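[Sunodside-swap] Re: White egg with red lettering, anyone know these?

23 December 2022

> Hi all, I'm clearing out a drawer from the Arboleda flat and found a white egg-shaped thing, shiny, with red writing on it and a dark patterned end. Is it a toy, an ornament, a bath thing? I'd hate to toss it if somebody on the list collects them. It doesn't match anything in my Hululo price guide, and that one goes all the way back to 1921.

Oh please don't toss it! I have one that sounds so close to yours, and I've been hoping for months that another would turn up on this list. Mine came in a mixed lot from the Cakora sale back in March (27 pieces in one shoebox, mostly thimbles, and then this big glossy egg sitting in the corner like it owned the place).

The end is my favorite part. It's black with white shapes that read as a face to me, with a curl on each side and a narrow bit in the middle. Does yours have the curls? The red printing on mine runs in an arc over a round emblem, with more little groups at the sides and a line underneath. If yours is crisp enough to read, could you copy out the characters, or trace them on thin paper and scan that? I'd love to compare the two letter by letter.

I have 3 guesses so far: a festival souvenir, a candy container, or a good luck piece. I lean toward souvenir, but I change my mind every time I pick it up! A few things I'd love to know about yours:

- how long it is, end to end
- whether it rattles
- whether there's a seam anywhere
- if it stands up by itself or rolls over

I keep mine out on the gray table next to the round mat with the sky and clouds on it, and they look wonderful together. If you decide you don't want yours, I have 4 spare thimble racks to trade, or I'll happily pay postage.

Share (3) | Comments (4)
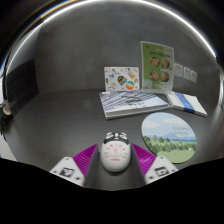 My egg, face end at the back, with the cloud mat on the right.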